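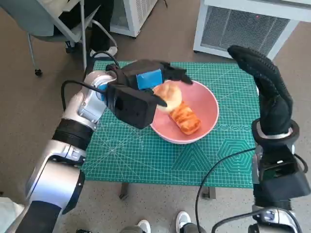
Ticket 42: Left gripper lets go too early over the bowl

Opened by: Hanane Ragab
Machine: Wutonetti, both arms, small table
Status: open, waiting for test
Date: September 26, 2021

Problem

The left gripper should take one piece of food out of the pink bowl, lift it and put it on the mat. It goes down correctly and it closes. Then during the lift it opens again, before the arm reaches the height I wrote in the script. It does not happen every time. This morning I did 16 lifts in a row and it opened early in 9 of them. The right arm was parked all the time and I sent no commands to it.

No error is shown in Caleo. The log only says "grip released" as if I had asked for it.

What I already tried

1. Restarted Caleo and the arm controller. No change.
2. Made the closing force higher, two steps. The round bread became flat on one side and the gripper still opened.
3. Changed the bread. With the smaller round one and with the oblong one I get the same result, so I stopped thinking about the food.
4. Loaded the old settings from May. With these it was a little better, but I only had patience for a few lifts, so please do not count this as proof.
5. Pushed the gripper plug by hand at the wrist. It felt firm.

Reply from Rostam Moradi

Please look at the release timer. In the May settings it was off. In the new ones there is a default value of 2000 ms, and it starts when the fingers touch something, so it is not waiting for the end of the lift. If your lift is slow, the timer wins. You will find it under Gripper, then Safety, at the bottom of the page.

Also send me a log where the arm moves fast. I want to compare.

Hanane Ragab

I found the timer and it was set like you say. I put it to zero and saved. Caleo accepted zero, but after a restart the value was 2000 again. Is there a second place where it is stored?

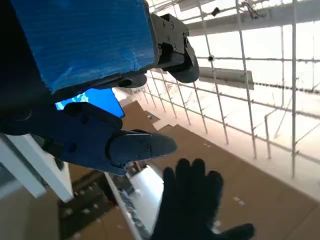 With the fast lift it opened early only once, so your idea about the time fits with what I see. The log is in the shared folder, named helmont_fast. I do not want to keep this speed, it makes the table shake and Britt-Marie is soldering next to it in the evenings.

Reply from Shengli Ye

Yes, there are two places. The Caleo page writes to the running settings, but at startup the controller reads its own file, and that file wins. I had the same trouble on the Cheng arm last winter. Stop the controller first, change the value in the file, then start again. If you edit while it is running, it will write the old number back when it closes.

Be careful to change only the left side. For the right hand the same line has another meaning.

Hanane Ragab

I did it in this order and now zero stays after restart. Thank you Shengli, I would not have found this alone.
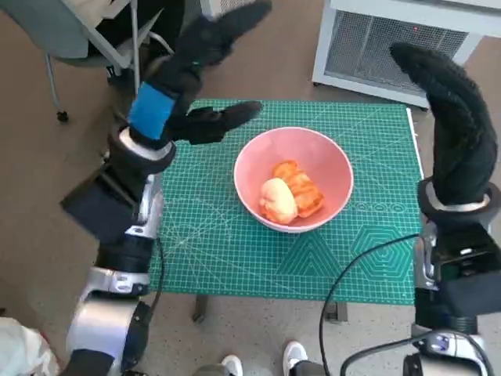

Pink bowl on the cutting mat between the two arms.

Still to do: repeat the 16 lifts at normal speed with the timer off, and write the two places into our setup notes. Thomas Morelli asked if the force should go back to the old value. I think yes, but I will change it after the test, so that only one thing is different. I leave the ticket open until then.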